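How do you get cat hair out of fabric storage stuff without ruining it?
Posted in Home & Cleaning > Pets in the House

madadness_mom
Hi all, long time reader, first time I've had anything worth asking. We moved into a rental in Sterkley back in March and the closets are basically a rod and a prayer, so I bought a bunch of fabric organizers, the kind with cardboard or something stiff inside the panels. They were great for two months. Then our cat Lu decided that every single one of them was a bed, and now they look like they're growing fur. The vacuum picks up the loose stuff on top and leaves the rest woven in.

I can't throw them in the washer (the tag says spot clean only, and I already wrecked one by ignoring that, the panels went all wavy). There's a dry cleaner on our street but I'm not paying dry cleaner prices for something that cost less than lunch. I've got 55 dollars left in the house budget this month and would love to not spend it on more organizers. What do you all do? Also if there's some way to make them less appealing to a cat I'm all ears, she's ignored every cat bed I ever bought her.

----
Nirudton_Nan
436 posts

Three cats and a husband with a wool coat, so I've been through this one! The order you do it in matters more than what you buy. Start dry. Take everything out, carry the organizer outside and whack it a few times, then go over it with a rubber glove, the regular yellow dish kind. Drag your hand in one direction only and the hair rolls up into little logs you can pick off. If you scrub back and forth you just push it deeper, and I did that for years before my sister set me straight.
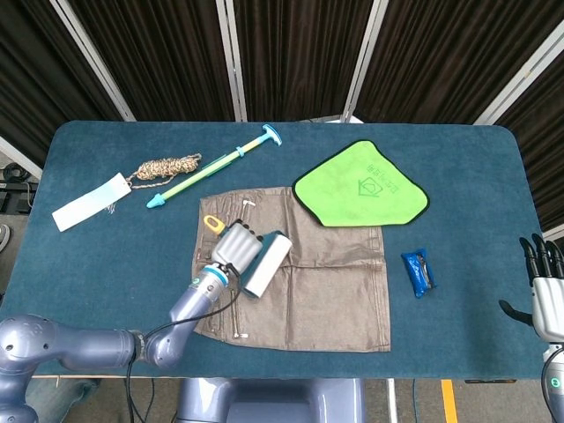

Sticky rollers are the second step for me, never the first, and I see people go through a whole roll on one closet because they start with it. Once the glove has taken off the bulk you only need a few sheets. Lay the organizer out flat on a table before you roll, like the brown-gray one in the photo. If you try to do it while it's hanging or standing up, the fabric gives every time you press and the roller skips right over the hair. Start in an upper corner and work across in strips, and peel off the sheet as soon as it stops grabbing. For seams I wrap a bit of packing tape around two fingers, sticky side out, and dab.

If it still smells like cat after that, sprinkle on baking soda, leave it overnight and vacuum it off with the brush attachment. Keep water away from the stiff parts. I've used a barely damp cloth on the outside of mine, but I let them dry a full day with the flaps open before I put a single sock back.

As for keeping her off, put an old pillowcase over the top. She'll still sleep there – you won't win that one – but you can wash a pillowcase.

----
closetcase1198
just buy the plastic bins. cats hate them and you can wipe them down. done

----
grumpy_on_4000_block
Agree with Nan on the glove, except mine left a yellowish streak on a light cream organizer, so try the bottom first where it won't show. A window squeegee works too if you have one lying around, same idea, short pulls toward you. I use one on the stairs and the car seats as well, and it gets an embarrassing amount out of the car.

One thing I'd add is brush the cat. I know, I know. But five minutes in the evening while the TV's on made a bigger dent for us than any of the cleaning did, especially in May when the winter coat comes out. Ours hated the wire brush and loves the rubber kind with the nubs, so if Lu runs from one, try the other before you give up.

Don't bother with dryer sheets, by the way. I rubbed one all over a shoe organizer and got a hairy shoe organizer that smelled like laundry.

----
madadness_mom
Thank you!! Did the glove thing on the two worst ones tonight and I have a pile of fluff the size of a second cat. Going to get a refill for the roller tomorrow and finish the seams. The pillowcase has been up for an hour and she's already on it.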